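Session 9: Repair, replace, or live with it

Notes for the evening group, posted 27 September 2024

OK, so last time we got as far as the sunk cost problem and then ran out of clock. I promised I'd write up the rest properly, and here it is, more or less in the order I'll talk through it. Bring a pen, because there's a worksheet at the end and I always forget to print spares.

The question for this session sounds small. Something you own stops doing its job. Do you fix it, buy another one, or put up with it? I think it's one of the best little problems in household economics - everybody has an opinion and almost everybody does the sums wrong (me included, I once paid for the same toaster three times over).

Start with what you paid. Now cross it out. I know, I know, we did this last session, but half the July homework still had the purchase price sitting in the repair column! The money is gone whether you fix the thing or throw it off a bridge. What belongs in the column is what it costs to get it going again, how long you expect it to last after that, and what the next best option would cost over the same stretch of time. 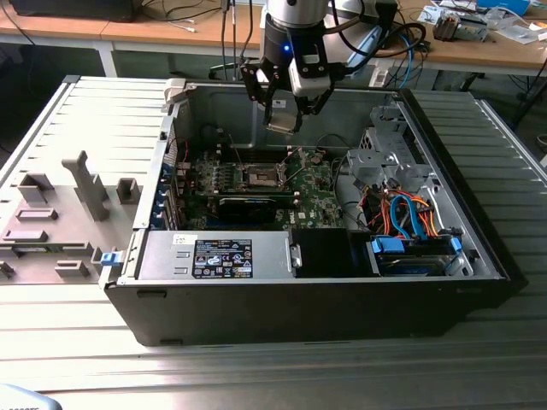 Let's do one with numbers. Say a repair costs $120 and buys you another two years. That's $60 a year. A new one costs $400 and should last eight years, so $50 a year. On paper the new one wins, and plenty of people stop right there.

But look at what we left out. If you buy new you hand over the whole $400 today, and if $400 today means carrying a card balance, your $50 a year is a fairy tale. We also treated "two years" and "eight years" as if they were promises. They're guesses. I'd like you to write a low guess and a high guess for each one and run the sum twice. When both runs point the same way you can relax. When they don't, you've learned that the whole decision hangs on something you don't know, and maybe it's worth paying a little to find out. A diagnostic fee is exactly that, a price for information.

Which brings me to the Civero case, the one in your reading packet. Civero is the appliance shop in Sorkthorpe that charged $15 to look at anything and took the $15 off the bill if you went ahead. Lovely idea. Think about what it does to your head, though. Once you've paid, saying no feels like wasting fifteen bucks, so you lean toward yes. Sunk cost again, in a friendlier hat. Vanhove, across the street, charged nothing for the look and a bit more for the labor. Read both price sheets (pages 12 and 16) and decide which shop you'd rather send your aunt to. I really do go back and forth on it.

Next, your own time. Some textbooks tell you to price your Saturday morning at your hourly wage. I don't love that. Most of us can't go in and sell an extra Saturday morning whenever we feel like it, and some people enjoy having a thing in pieces on the table. If you like the work, put it down as zero or even as a plus. If you hate it, charge yourself plenty.

Then there's warranties. The Ziteck plan in the packet costs $9 a month, and I want you to work out how likely a breakdown would have to be before that pays off. Don't forget the deductible - it's in the small print and it changes the answer a lot.

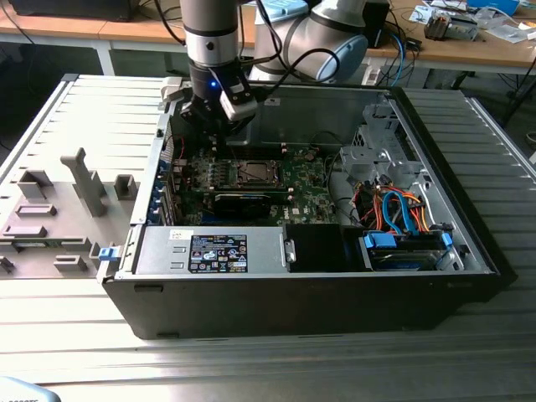
One student wrote to me after the last run of this course that the math was fine but it skipped the main reason her family repairs things, which is that they hate throwing stuff out, and that a method with no place for that wasn't going to get used in her kitchen.

Fair point, and I've changed the worksheet. There's now a line called "what it's worth to me not to toss it." Put a dollar amount on it, any amount you like, as long as you pick it before you see the totals. Picking it afterward is cheating, and I do it constantly.

For next time: choose one thing at home that's limping along. Fill in both columns, low and high. Keep it to a page. Read the packet up to page 16 and skip the appendix, it has a typo in the second table that I still need to fix.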